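Search this notebook
Enter keywords Search
October, Monday
Posted by Iresha Marikar

Scald prevention bench - tap mixer tests, carrying on from Friday's mess. Baltwood valve back on the rig after Tanvir swapped the cartridge. Inlet 60 C, cold feed throttled down in steps. Outlet held at 41 until the last step, then crept to 44 and sat there. Not good for a bath tap. Elderly skin won't stand that for long.

Vemach valve better - shut off properly when cold feed cut. Slow to reopen though. Run 93 was spoiled, I bumped the thermocouple, ignore it. Logger file is 2197 lines, first 1219 are good, rest is me looking for the clamp.

Rajitha asked if we log the first slug of water after a long stand. We dont. We should - the pipe behind the mixer sits hot and that's what hits a child's hand first. Added to the list. Need 900 mm of 15 mm copper and two more clips.

Pranab thinks the Nulberg thermometer reads high. Checked in ice, reads 0.4. Fine by me but he wants it done at the top end too. Kettle at lunch.

Leaflet draft for the parents' evening. Jaqueline says too much about hot taps and nothing on kitchens, she's right. Wants a page on pans, kettle flexes, drinks on low tables, with cool running water for 20 mintues in big type at the top. I'd add something for small ones to do at the table - pretend cooking, no heat, and the grown-up talks about which bits of a real kitchen are hot. Toy veg would do for it, two carrots with leafy tops in a green glass bowl, that sort of thing. Haque quote for printing still not in, chase.

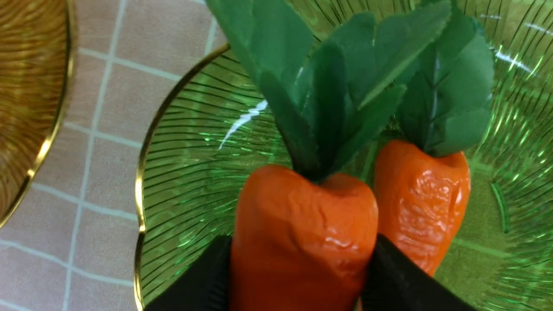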